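Vomavora trade receipts, data card

Monthly export receipts as declared by 16 firms in the Trujillo and Fisevmont districts. The file holds 1,273 rows, of which 1,124 carry a confirmed settlement value. The rest are left blank – they are not zeros.

Fields: firm code, district, month, goods class, declared value, settled value, currency. Values are in the currency of the contract. No exchange rate has been applied.

Goods class uses 8 codes, listed in classes.csv. Class 5 was split from class 4 in January, so totals for either class should not be compared across that month.

Maintained by Hala Kassab. Checks on settled values by Yatziri Orozco.
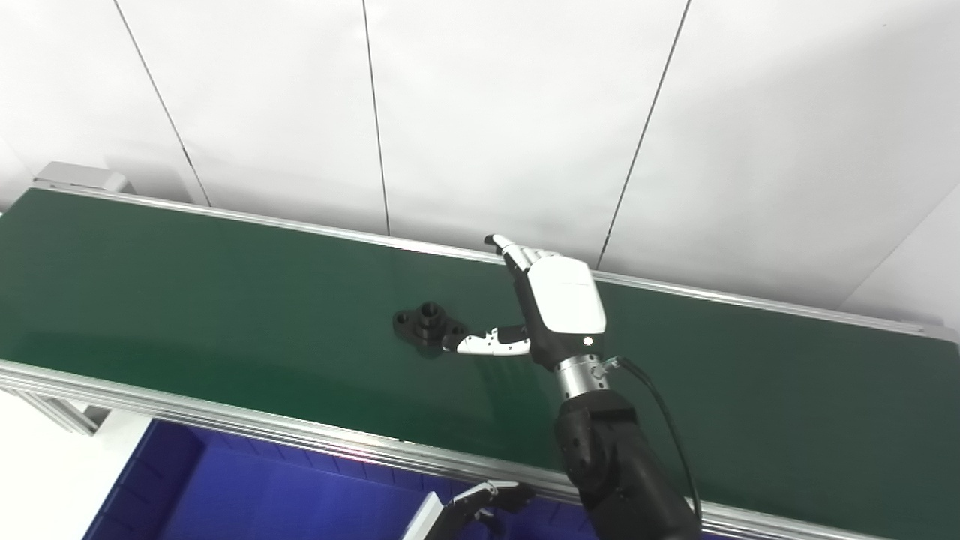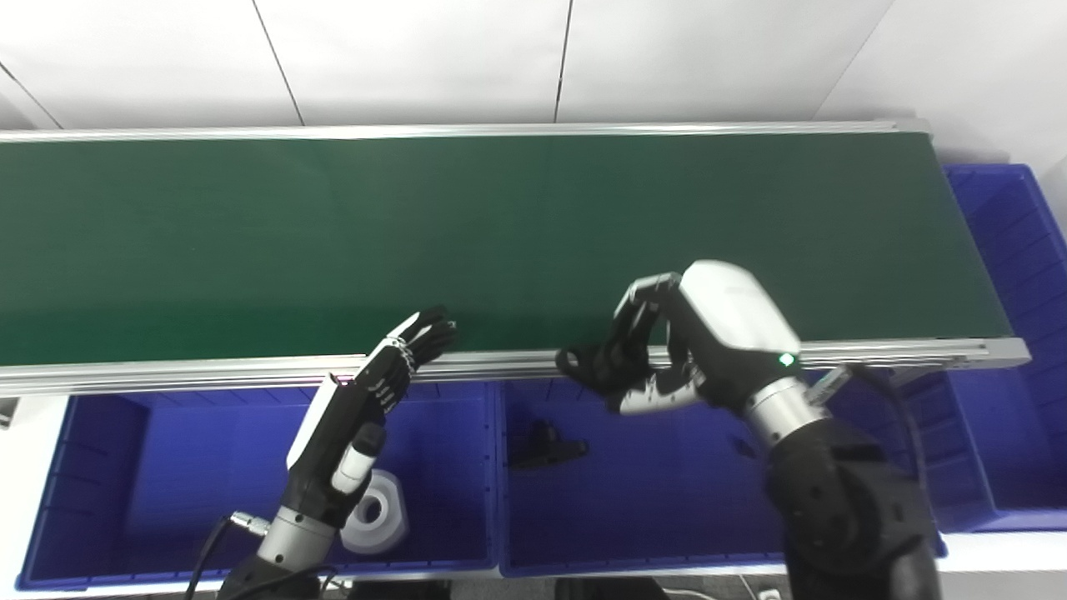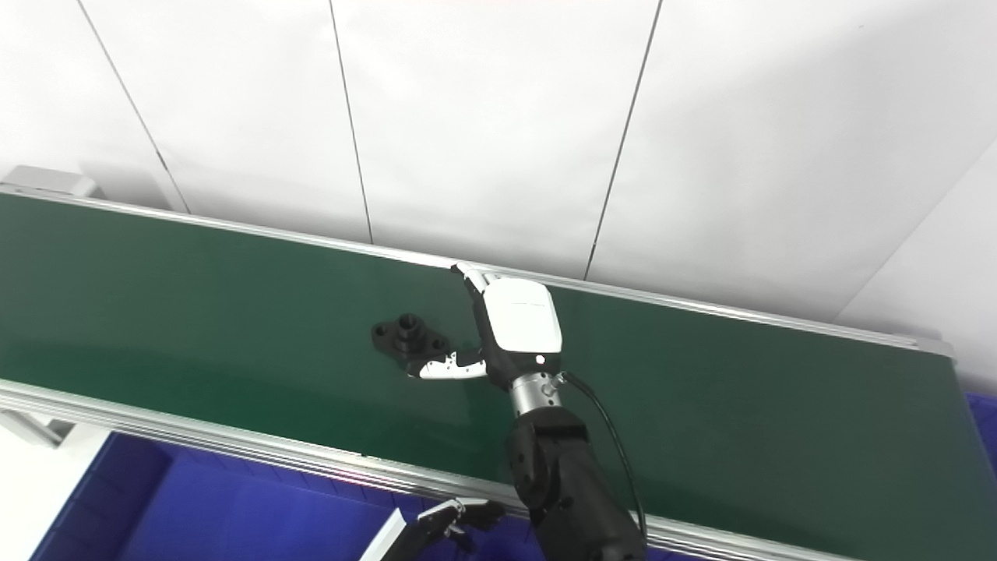 Declared value is recorded when goods leave the firm, settled value when the bank reports payment. The two can fall in different months. Class 7 covers handling equipment, including belt conveyors with aluminium side rails like the green one in the last picture. Belts sold without a frame go under class 3.

Corrections should quote the firm code and month.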